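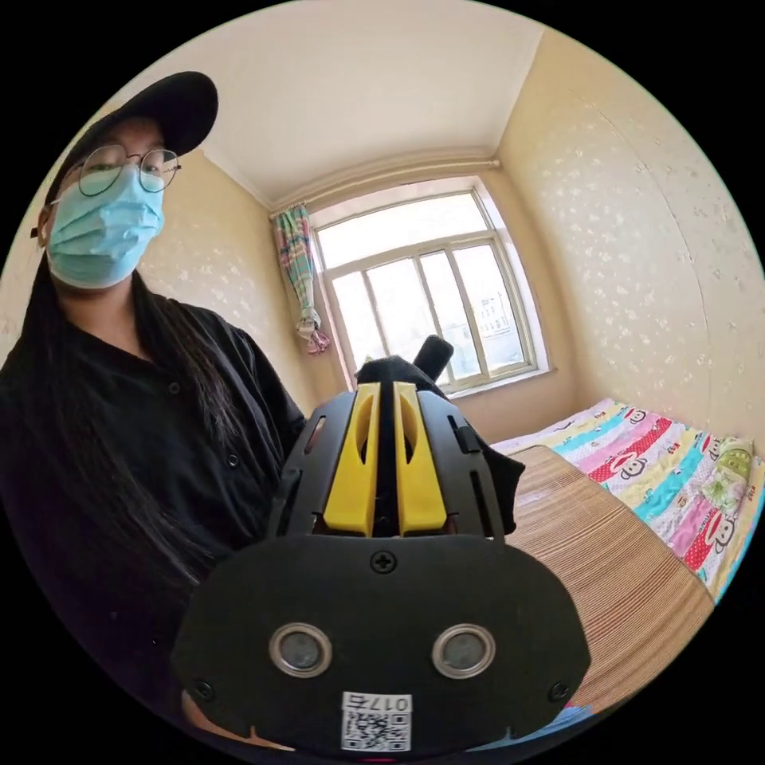

Visite de l'unité de conditionnement Trullar, site de Dustthorpe

Rubrique : Cosmétique & soin > Fabrication > Visites de sites

L'unité de Dustthorpe produit des nettoyants visage et des laits corporels pour la marque Lund. Elle se visite en octobre, par groupes de 30 au maximum, départ à 9 h. Le parcours suit l'ordre du procédé, de la pesée à la palettisation.

La pesée se fait en cabine ventilée. Chaque matière première porte un numéro de lot interne, reporté à la main sur la fiche de fabrication puis ressaisi dans le logiciel. La double saisie doit disparaître avec le passage aux lecteurs de codes.

L'atelier de mélange compte deux cuves à double enveloppe. Le jour de la visite, la phase grasse d'un lait était portée à 61 °C avant émulsion – consigne affichée au pupitre. Le parfum n'est ajouté qu'au refroidissement. Le contrôle porte sur le pH, la viscosité et l'aspect ; un échantillon de chaque lot part en étuve au laboratoire de Dekley, seul habilité à libérer la production.

Côté remplissage, les flacons-pompes passent sur une ligne à pistons, les tubes sur une soudeuse séparée. Le changement de format prend deux heures, nettoyage compris. Le couple de vissage des pompes est le point le plus surveillé : trop faible, le flacon fuit au transport ; trop fort, la bague se fend.

On regrette que la zone de traitement des eaux de rinçage reste hors parcours. Les questions sur les conservateurs ont été renvoyées à Dekley. Chaussures fermées exigées, bijoux au vestiaire.

Ce site utilise des cookies pour mesurer son audience. Accepter – Refuser – Paramétrer

À lire aussi
Flacons-pompes : lire une fiche de compatibilité
Nettoyants sans savon, ce que mesure le pH
Dekley ouvre son laboratoire de stabilité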